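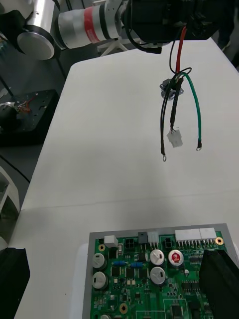 Règles d'usage des postes robotisés de câblage : questions fréquentes
Temps de lecture : 2 minutes

À qui s'adresse ce règlement ?
À toute personne intervenant sur les postes de l'atelier Janevski, y compris les prestataires de Brureck.

Peut-on manipuler une carte électronique pendant un cycle ?
Non. Les cartes restent dans leur support jusqu'à l'arrêt complet des bras. Toute reprise manuelle exige l'accord du responsable de poste. 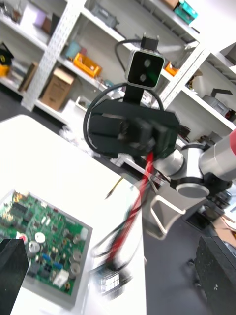

Deux bras peuvent-ils partager la même zone ?
Oui, sous réserve que les trajectoires aient été validées conjointement. La validation est caduque après 27 jours sans production.

Comment présenter un faisceau souple ?
Les brins libres sont orientés vers le plateau, à l'écart des articulations. 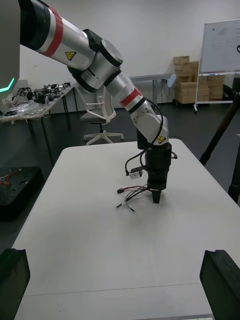

Faisceau suspendu au-dessus du plateau, côté préhenseur.

Sous quel délai signaler un incident ?
Le signalement est adressé à Mme Mirjana Leka dans les 48 heures.

Commentaires (2)

Themba Hendricks
La règle des 27 jours vaut-elle aussi après la fermeture du mois d'août ?

Darlene Vachon
Oui, la fermeture est comptée dans le délai.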